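Hirdale Community Board > Local Government > City Council and Elections

Thread: Lagos not filing for another term, what happens to the Trindura annexation vote

tmarsh_ward3
Posted April 25, 2018
Abelardo Lagos told the council last night that he will not file for reelection. The clerk's notice says the filing window closes in May, so anyone who wants the seat has to get signatures quickly. My question is procedural. The Trindura annexation has had its first reading. Does the second reading have to happen under the current mayor, or does it carry over?

plat_and_deed
It carries over. An ordinance on first reading stays on the table until the council acts on it or the council term ends. The mayor's seat and the council seats are on different cycles. Lagos leaving has no effect on the calendar.

curbcut
Partly right. The mayor sets the agenda. If the second reading is not placed on an agenda before the new mayor is sworn in, the new mayor decides when it appears. Under the charter, four members can force an item, but I count three at most for annexation.

plat_and_deed
The four-member rule was amended. It is now three. Check the version on the city site, not the PDF that gets passed around here.

curbcut
I am looking at the city site. It says four. The amendment to three was proposed and failed.

plat_and_deed
You are correct. I was reading the proposal text. Withdrawn.

tmarsh_ward3
So the order of events matters after all. Who is running? I have heard Hiba Aoun and Américo Azevedo.

h_street_resident
Aoun has picked up a packet. Azevedo has not. The signature requirement for mayor is 200 valid, and you want a margin because the clerk throws out anyone registered outside city limits. In the last cycle one candidate turned in 600 and had no trouble. Another turned in just over the minimum and was off the ballot.

dcierny
Dalibor Čierny here, I circulate petitions for the Ward 2 seat. Collect 50 extra per sheet captain and have each sheet checked against the voter file before you turn it in. Do not let people sign for a spouse.

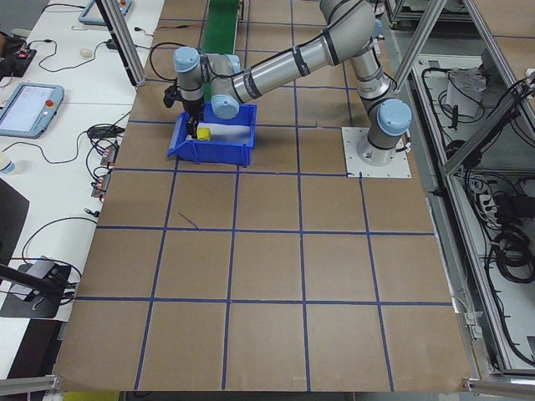
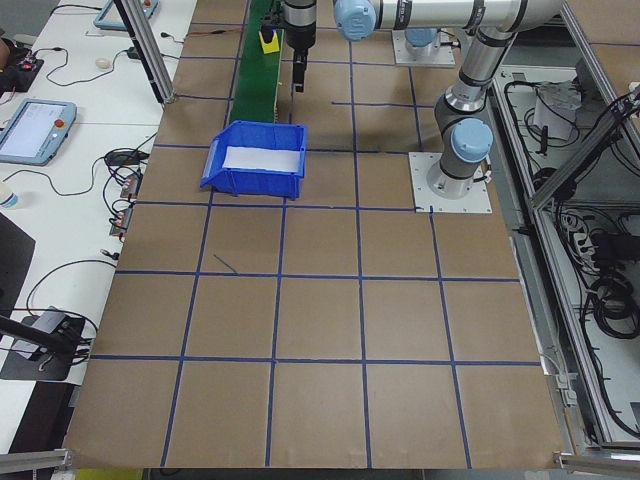

Re: Annexation cost figures

tmarsh_ward3
Splitting this out. Has anyone seen the service cost estimate for Trindura? The staff memo refers to an attachment that is not attached.

curbcut
I requested it. The clerk's office quoted 30 business days. The memo text says water and road maintenance would be covered by the added property tax, with no allowance for a fire station.

h_street_resident
The county station on Misado Road already covers that area by mutual aid. A new station is not a given.

curbcut
Mutual aid is for backup. Once the area is inside city limits, the city is the primary responder. The agreement would have to be rewritten and the county would want to be paid.

h_street_resident
Depends on the contract. Baltasar Echeverría raised this at the work session and the city attorney said a service contract is allowed.

curbcut
Allowed, yes. Priced, no. That is my objection to the memo.

tmarsh_ward3
I will file a second request for the attachment and post it in this thread when it arrives.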